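Flivstead Neighborhood Association
Minutes of the General Meeting, 6/14/23

Elie Kassab opened the meeting a little after seven and thanked everyone for coming out on such a lovely evening, when we could all have been in our gardens. There were 34 of us in the hall, and a very warm welcome was given to the new households from the Zastach end of the street. The minutes of the last meeting were read and approved with one fix (the bench is at the north gate, and we are sorry for the mix-up).

Winter clothing and bedding swap

Maya Moussa gave a full and cheerful report on the spring swap. 37 families took something home, and the children's table was the busiest by far — coats especially, and anything with a hood. She would like to thank everybody who washed and folded beforehand, as it made the sorting so much more pleasant. The quilts all found homes too, and there was a good deal of happy talk about who had pieced which one.

The next swap will be in October, in the same hall. Socks and mittens should come in pairs, please, pinned or tied together, and Maya asks that bedding be brought the evening before so it can be laid out properly.

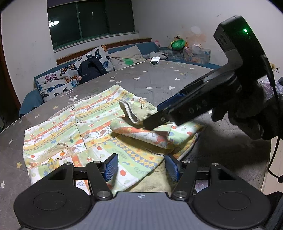 Can people bring things to the October swap if they don't plan to take anything home?

Everyone is welcome to bring as much as they like, and there is no need to take anything in return. Whatever is left at the end of the day goes to the Fikre thrift shop, as in past years.

A longish talk followed about whether to put a limit on toys. Feelings were friendly but divided, and we agreed to leave things as they are and see how October goes.

Hall kitchen

The old refrigerator is humming again. Elie has had a quote from Fastik for a repair, which comes to $200, and a neighbor offered to look at the door seal first. It was moved and seconded that we try the seal, and pay for the repair if the noise goes on past the end of the month. Carried, with 3 against.

Street trees

The two young maples by the bus stop need watering through the summer. Maya has put a sign-up sheet on the hall door and would be so grateful for names in the August weeks, which are still bare. A bucket each, morning or evening, is plenty.

Other business

Someone's blue casserole dish is still in the hall cupboard from the potluck. Please do come and claim it.

Elie closed the meeting at twenty to nine, and many stayed on for lemon cake and coffee.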